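From: Joaquín Bravo
To: laundry list
Subject: Re: lavender pieces, which load?
Date: 25th May

> The lavender ones from Sirstead came out grayish again.
> I had them in with the darks at 3 pounds of mixed wear.
> Do you keep them with the whites, or do they need their
> own load? Also, do you fold before sorting or after?

Own load, if you have enough of them. If not, I put them with the whites on cold. I stopped mixing them with black in February and they have kept their color since then.

Sort first, fold after. I go by color only and leave the fabric type for the second pass. A small heap is easiest to pull apart from the top, one piece at a time. Lavender and black are the two I separate before anything else.
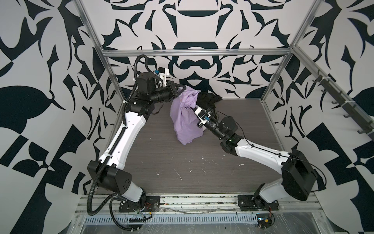
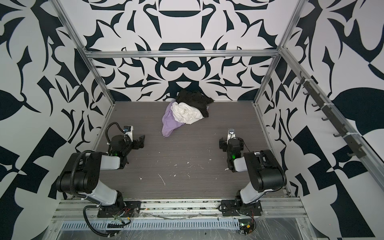
For folding, shake each piece out and lay it face down, sleeves in, then bottom to top. Black goes last for me because it picks up lint from whatever was on the table before it.

I still have the Plativen lint brushes if you want one. Send me your address off list.

Joaquín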